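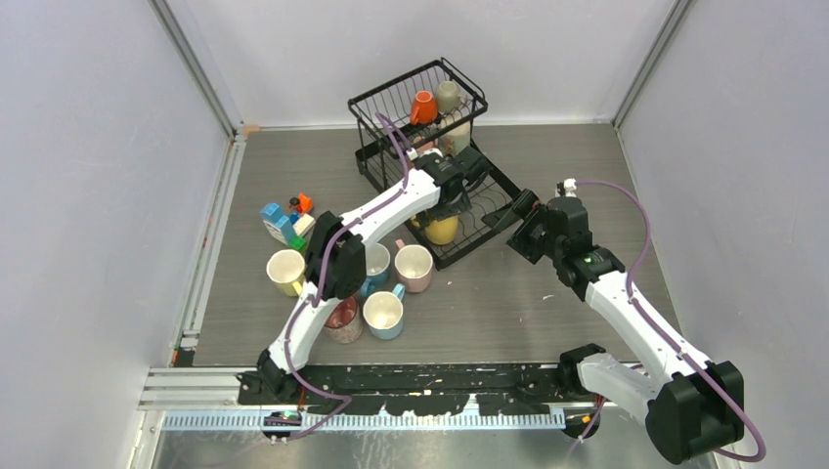 Two tiers are only worth having if the lower one can be reached without unloading the upper, a reader wrote after my August notes on drainers, and asked that the next visit report say something about it. The reader keeps mugs below and plates above, and has given up on the arrangement.

The point is fair, and I took it with me to the Asis open day in Girkton on 2026-02-05. Asis makes and finishes wire goods for kitchens. The building is one long floor with the wire store at the north end, forming and welding in the middle, coating beyond that, and a row of display bays by the exit. Visitors go through in that order. Allow two hours if you intend to read the boards.

Wire store. Coils are held on upright stands and tagged by diameter and batch. Rim wire is kept apart from floor wire. The rim carries the load and takes the knocks, so it is the heavier of the two. The straightener was running during our pass and was loud enough that the guide stopped talking until we had cleared it.

Forming and welding. Floor wires are laid into a slotted jig, the cross wires go over them, and the whole grid is welded in one stroke. Baskets get their raised sides in a separate bending step. Spacing is set by the jig and can't be adjusted afterward. The jig I looked at was number 2347, stamped on the end plate, and it is used for a mug tier. Close spacing gives a rim more points of contact and keeps the mug level. Wide spacing drains a little faster but lets a narrow rim drop between two wires and tip. I would take the close spacing.

Coating. Parts are degreased, rinsed, dried, coated and cured. The weak places are the cut ends and the inside of each weld, where coverage is thin. A reject bin was left open for us to go through. Most of what I picked out had pinholes at the corners of the lower tier, where the border meets the grid. On a rack in daily use those corners are where rust starts. Look there first when buying secondhand.

Display bays. The last stretch was set out with racks in use, and the one I spent the most time on was a black two-tier unit standing at an angle on a gray wood-grain top. The upper tier is a rectangular basket. The lower is longer and comes out from beneath it, forward and to one side, with a thick border around the grid. It was loaded with mugs: orange and gray-green upside down on top, cream and pink on the lower level, and a yellow one upside down farther forward on the same level.

That offset is the answer to the letter, or most of one. On the projecting part of the lower tier a mug can be lifted straight up. For anything standing under the basket it has to come out sideways, and a handle pointing the wrong way will catch. My practice would be to put the mugs used daily on the projecting part and the rest behind. Plates should go elsewhere.

The other matter is drip. A mug on the upper tier sheds its water onto whatever is under it. With inverted mugs below this does little harm, as the water runs down the outside. It does settle in the recessed ring of the base, and a deep ring will hold it until someone tips it out. Fill the lower tier last and empty it first.

Capacity. The Drativum catalog on the table by the exit rates its racks by weight only, and Cruzado gives a mug count without saying what size of mug. Neither is much help to a person with a cupboard of unmatched ones. I measured the bottom clearance on a spare unit at just over 100 mm, enough for an ordinary mug with a little room to lift. A tall latte mug would not go in.

Practical points. Entry is free but the parking lot has 60 spaces and was full by midmorning. Closed shoes are required past the wire store. The seconds shelf is by the exit, cash only, and the seconds are not sorted by fault, so check the corners and the underside of the feet before paying.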